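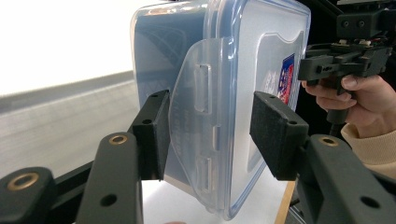 2. Containers

Our group project compared ways of storing cut fruit and vegetables in the student kitchen at Cirholm. This section covers the containers. The budget and the survey are in Sections 3 and 4, written by Zewditu Mekonnen.

We wanted clear plastic with a lid that locks down at the sides. The old tubs in the kitchen had press-on lids, and most of the lids no longer matched anything. We looked at the Twal and Drernholm ranges and left out glass because of the weight.

Each container was washed by hand, dried with the lid off and left open overnight. Food went in the next morning. We kept the pieces large, since small ones stick together and are hard to judge later. 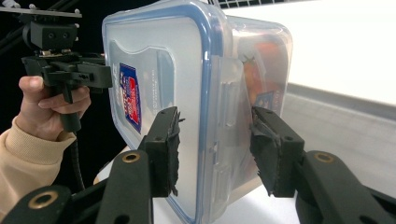

Clear walls were more useful than we expected. Most people in the survey said they forget food they can't see, and with these you can check what is inside without opening the flaps. A colored rim also makes it easier to tell which lid goes with which body -- at least until two sets with the same color end up in one drawer.

The flaps are the part to watch. They need to be pressed down one at a time, and a flap left up is easy to miss on a crowded shelf. We added a line about this to the kitchen notice in April. Leak test results are in Table 2.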